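Stunside's summer bracket ends in a final hardly anyone picked

The Stunside character tournament finished on Tuesday night with Shi, the near-silent ferryman from the puzzle game Cumow, beating the favourite by 40 votes out of 3,793 cast. The site is calling it the greatest upset in its history. That is a large claim for a website which called last year's semi-final the greatest upset in its history, and the quarter-final before that a shock for the ages.

For anyone who has managed to avoid it, Stunside is a games forum that runs a popularity bracket every year. Characters are paired off, members vote for a day, the winner goes through. There are no prizes and the result changes nothing, which hasn't stopped the arguments from going on for weeks after the last poll shuts.

The favourite this time was Captain Orrel, the hero of Pluneo, a long-running series of role-playing games with more sequels than most people have finished. Orrel had gone through the first rounds with very little trouble. In the prediction contest that runs beside the main event, only 8 entrants had Shi reaching the final at all. None had him winning it.

So what happened? The official line, set out in a long post on the front page on Wednesday's early hours by the site's editor, Guangming Xue, is that Cumow "has quietly become the game our members care about most". Perhaps it has. It is a good game, short and odd, and Shi is the best thing in it. But a look through the forum's own boards suggests members care about it rather less than that. The Cumow board had been more or less asleep since spring. Its most active thread before the bracket opened was a request for help with a save file, and the person asking had already given up by the second page.

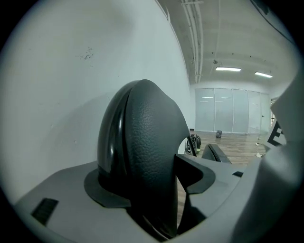
A simpler explanation is that people were voting against Pluneo. The series has taken three of the last finals, its supporters are loud, and they have a habit of posting victory images before the polls have closed. By the semi-final there were threads with titles such as "Anyone but Orrel" and "I have never played Cumow and I am voting for it". The second of those was among the longest of the whole contest. It is hard to read through it and come away believing in a sudden outbreak of love for a ferryman with eleven lines of dialogue.

Xue's post deals with this in one sentence. "Every bracket has a bit of protest voting in it and we think this year was no different from the others," he wrote. He didn't say how he knew. The site doesn't ask voters why they picked a character, so presumably he doesn't.

There is also the matter of the timing. At nine in the evening, with three hours left, Orrel was ahead by a margin that regulars considered safe. The running totals, which are public and refreshed every few minutes, then show Shi gaining steadily until he drew level shortly before half past eleven. Late swings are normal in these things, as voters in other time zones come home from work. This one was bigger than usual, and it came after a link to the poll was shared on several other forums where people were already in the mood to annoy Pluneo fans.

None of that is against the rules. Stunside requires an account to vote, but it doesn't require the account to be old, and it has never said that outsiders can't join in. Pluneo's followers have benefited from exactly the same thing in previous years, when the series had a new release out and every fan site was pointing people towards the poll. Their complaints about "tourists" would carry more weight if anyone could find them making the same complaint when the tourists were on their side.

Still, the complaints have been made, and at length. A request for a recount was posted within minutes of the close. A second thread asked for all accounts made in the past month to be struck out. A third, started by somebody who said he had kept his own spreadsheet of the totals, claimed to show that the Shi vote rose in suspiciously regular steps. Other members soon pointed out that the totals refresh at fixed intervals, so any vote would appear to rise in regular steps. The spreadsheet has since been taken down "for revision". 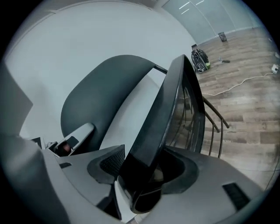
Xue says the count was checked on the night and again the following morning, and that 20 votes were removed as duplicates. He didn't say which character had lost them. Asked on the forum, he replied that it "wouldn't have affected the outcome", and that much is arithmetic, given the size of the gap. It would have cost him nothing to give the split, and leaving it out has kept a thread going that might otherwise have died by lunchtime.

What the site would clearly like to talk about is its plan for next time. The same post that celebrated the result also announced that the next bracket will be seeded by a "strength score" in place of the editor's own judgement. The score is meant to take in past results, how often a character is mentioned on the boards, and something described only as momentum. There is no formula attached. Members who asked for one were told it was still being tuned.

It isn't obvious what problem this solves. Seeding by hand had its faults, and there were fair grumbles this year about two of the stronger villains being put together in the first round, where one of them was bound to go out early. But at least everyone knew whose fault it was. A score built on past results will favour the characters who always do well, and one built on board mentions will favour whoever has the noisiest fans. On both counts, that would be Orrel. If the aim is to produce more finals like Tuesday's, it seems an odd way to go about it.

Nor would the score have spotted Shi. He had no past results, having never been entered before, and nobody was mentioning him. He got into the field through the nominations thread, where he scraped the last open place ahead of a talking lighthouse. His route afterwards was kind. He met a racing driver whose game came out two decades ago, then a sidekick, then a villain who had used up most of his goodwill in the round before. His semi-final was the first match in which he faced a character with a real following, and by then the protest vote had found him.

This is worth remembering when reading the more excited posts about what it all means. Several writers have already decided that Shi's win proves players are tired of talkative heroes, or of big series, or of swords. One popular essay on the site argues that the result marks a turn towards "quiet characters" and predicts that large studios will take notice. It would be a surprise if large studios had noticed. A poll on which fewer than four thousand people voted, some number of whom said openly that they hadn't played the winner's game, is a thin thing to build a theory on.

The better test will be whether he can do it twice. Winners are put straight into the following year's field, and the record of small-game champions coming back is poor. The last one went out in the second round to a character best known for selling potions. The novelty had gone, and so had the people who turned up for it.

Pluneo's supporters, for their part, say they will be back in greater numbers, and are already asking for a rematch in the opening round. Xue has said there are no plans for one. He said the same about bringing back the third-place match, shortly before bringing back the third-place match, which this year was won by a grumpy blacksmith and drew more comments about the font on the poll page than about either character.

Results of the prediction contest haven't been confirmed. The member currently at the top of the table had Orrel winning every round comfortably, including the final, and leads because almost everybody else had the same thing and got more of the early matches wrong. Nominations for the next bracket open in November.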